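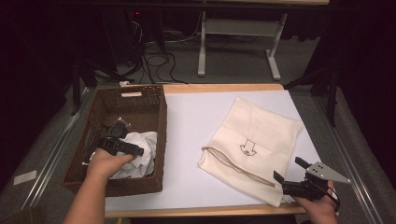
Jetbridge hand-held grippers (pair)

3 min read

I get the same question every time I mention what I sell: so when does the robot do my laundry? Not yet, is my short answer. The longer one involves this pair of grippers, and I'm very fond of them, so bear with me.

You hold one in each hand and do the chore yourself, with the gripper's fingers standing in for your own. Get a cloth out of a basket. Open a drawstring bag, put the cloth in, pull the cord. The recordings go to whoever is training the arm, and the arm tries to copy you. I spent most of August doing exactly this with Mared Vaughan and we both came out of it with a lot more respect for our thumbs!

So where are the machines now? On the Plunar arm we use for our own trials, picking a crumpled cloth out of a basket is pretty good. Folding it is so-so. Bagging it is where things fall apart – the bag lies flat, the opening closes up on itself, and one hand really has to hold the hem while the other goes in. Our best run of 100 tries had the cloth fully in the bag 3 times. Eifion Gwilliam thinks that's a disgrace. I think it's 3 more than last year, and I had cake.

Shop-floor jobs are further along, mostly the dull kind with stiff parts that land in the same spot. Pentti Honkanen runs a packing bench at Gusedside and he'd hand over box loading tomorrow, but he won't let an arm near anything in a soft pouch. Fair enough. I wouldn't either.

What you get: 2 grippers, left and right, with straps, cables and a padded case. Fingers swap out with a hex key. Please try them on fabric before you settle on a shape, the one you like for boxes may well be hopeless on a pillowcase (mine was). They're comfortable for a morning. By late afternoon your forearms will want a word, so share the job if you can.

The recording software is separate and lives on the Pumphrey page. If you already have your own setup, ask Botond Jakab about the file format before you order – he wrote it and he answers faster than I do.

Would I buy these hoping to have my towels put away by a machine this year? Nope. For finding out which bits of a chore are hard, though, I'd pick them over anything else we stock.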